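Caring for the Older Dog: A Conversation with Lizelle Mnguni

The Garkden Animal Center has placed 1,724 dogs in new homes since it opened its doors in Omeslow. Last year, 104 of those placements involved dogs that were eight years of age or older. Lizelle Mnguni, Director of Canine Care, has overseen the Center's senior dog program from its first season. She met with us in December to discuss what families should expect when they bring an older dog into the household, and what the Center asks of them before an adoption is approved.

Ms. Mnguni began by addressing the question she receives most often, which concerns age itself. "People want to know when a dog becomes old," she said. "There is no single answer. A giant breed may be a senior at six. A small terrier may be very active at eleven. We look at the dog's body and the dog's behavior before we look at the number on the form."

For that reason, the Center does not apply one fixed age to all breeds. Each dog is examined on arrival by the veterinary staff and observed for several days in a kennel run and in a furnished room. Staff members record how the dog rises from a lying position, how it manages a short flight of stairs, and how it responds to being touched along the back and hips. The notes become part of a care summary that travels with the dog to its new home.

"A family should never be surprised by a stiff hip," Ms. Mnguni said. "If we know about it, they know about it."

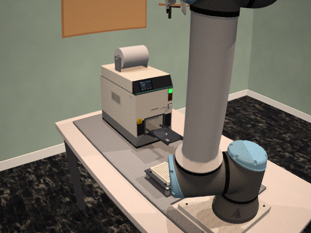

The care summary also covers feeding. According to Ms. Mnguni, weight is the most common problem among the older dogs that come to the Center, and it is also the one that families are best able to correct. Many of the dogs arrive having eaten the same amount of food at ten years of age that they were given at two. Their activity has dropped, but the bowl has stayed the same.

"I ask every adopter to buy a measuring cup and use it," she said. "A coffee mug is a poor substitute. People fill it a little higher each week and do not notice that they are doing it."

The Center recommends two measured meals a day for most seniors, with treats counted as part of the daily total. Dogs with kidney or heart conditions are sent home with a written diet from the attending veterinarian, and adopters are asked not to change that diet without a further appointment. Fresh water should be available on each floor of the house that the dog uses. Ms. Mnguni noted that an older dog may drink less simply because the bowl is at the far end of a hallway or on the other side of a baby gate.

Austra Org, the Center's senior veterinary technician, joined the discussion at this point to speak about teeth. Dental disease, she said, is often mistaken for fussiness.

"An owner will tell me that the dog has become a picky eater," Ms. Org said. "Then I lift the lip. Very often there is a loose tooth or a sore gum, and the dog has been trying to eat around it for months."

She advised owners to look inside the mouth once a week and to watch for food dropped beside the bowl, chewing on one side only, or a sudden dislike of hard biscuits. Brushing can be introduced at any age, provided it is done slowly. Ms. Org begins with a finger wrapped in damp gauze and moves to a soft brush when the dog is comfortable. Toothpaste made for people should not be used, as it may contain ingredients that are harmful to dogs.

Both women spoke at length about exercise. The older dog still needs it every day, although the form may change. Two or three shorter walks are usually better than one long outing. Ms. Mnguni asks owners to let the dog set the pace and to turn back while the dog is still moving well.

"The mistake is the weekend hike," she said. "The dog is quiet all week, and then it is taken up the Lenihan trail for four hours. It will go, because it wants to be with you. You will see the cost the next morning." 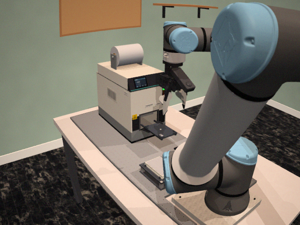
Swimming suits some dogs with sore joints, as it allows them to work their muscles without bearing full weight. The Center refers adopters to a supervised pool in Verora, where a dog may be fitted with a flotation vest and guided by a handler. Dogs with open wounds, ear infections, or uncontrolled heart disease should not swim. Ms. Org added that the ears should be dried after each session and checked again the following day.

On the subject of grooming, Ms. Org reminded owners that nails grow faster than they are worn down once a dog spends more time indoors. Long nails change the way the foot meets the ground and can make a sore wrist or shoulder worse. She trims the nails of the Center's seniors every three weeks and prefers to take off a very small amount each time. Long-coated breeds may need to have the hair between the pads clipped as well, so that the foot can grip.

"Some of our dogs will not stand for a full groom," she said. "That is fine. We do the front feet in the morning and the back feet in the afternoon. The dog has no appointment to keep."

The discussion then turned to hearing and sight. Ms. Mnguni explained that a gradual loss of either is common and that most dogs adapt well, provided that the people around them adapt first. A dog that cannot hear should be approached from the front or woken by a light stamp on the floor. Hand signals may be taught at any age, and the Center uses five: come, sit, wait, outside, and good dog. Children in the home should be taught the signals at the same time as the adults.

"I have known dogs of thirteen to learn all five in a few days," Ms. Mnguni said. "They were watching our hands all along."
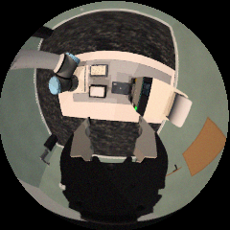 Preparing the home for a dog with failing eyesight requires some planning, and the Center offers a visit from a staff member to any adopter who requests one. Furniture should be left where it is. Stairs should be gated at first, then introduced on a leash. Ms. Mnguni pays particular attention to contrast, for a dog with limited vision may still be able to tell light from dark. Two kinds of contrast are useful to look for: a pale surface that stands out against a dark one around it, and a thin light border that marks where a dark surface ends. She suggests that owners look for the same effect at home, with a light-edged mat at the back door or a strip of pale tape along the lip of a dark step. The dog's bed may be treated in the same way, with a light blanket on a dark floor or the reverse.

Slippery flooring deserves equal care. Runners with a rubber backing should be laid along the routes that the dog uses most, especially between the bed, the water bowl, and the door. Ms. Org cautioned against loose throw rugs, which can slide under a dog that is already unsteady.

Asked about the cost of keeping an older dog, Ms. Mnguni was direct. The adoption fee for seniors is reduced, but she does not want any family to regard the dog as inexpensive. The Center asks adopters to consider setting aside $2,000 for the first year to meet the cost of examinations, blood work, dental treatment, and medication. Not every dog will need that amount. Applicants who are concerned about expenses are invited to discuss the long-term foster plan, under which the Center remains responsible for approved veterinary bills.

The approval process itself includes an application, a telephone interview, and at least one meeting at the Center with all members of the household present. Resident dogs are introduced on neutral ground, on leash, in the fenced yard behind the main building. Cats are discussed separately, as the Center does not permit them to be brought in for introductions.

Ms. Mnguni also asks each family to name a second person who will take charge of the dog in the event of illness or travel. "Many of our seniors came to us when an owner went into the hospital," she said. "They were loved dogs. There was simply no plan. I would like there to be one this time."

She is frequently asked whether an older dog will bond with a new owner. Her view is that it will, but that the first weeks may be quiet. A dog that has lost a familiar home may sleep a good deal, eat lightly, or follow one person from room to room. The Center advises against visitors and long outings during this period. Meals, walks, and bedtime should fall at the same hours each day. Staff members telephone after the first week and again after the first month, and adopters may call the kennel office between those times with any concern.

"We had a spaniel who did not wag her tail for eleven days," Ms. Mnguni recalled. "The family telephoned every evening to report. On the twelfth day they called at seven in the morning, and I could hear her barking in the background."

Families interested in the senior dog program may request an application at the front desk of the Garkden Animal Center. Meetings with available dogs are arranged by appointment.

Contact the Kennel Office | © Garkden Animal Center, Omeslow. All rights reserved. | Back to top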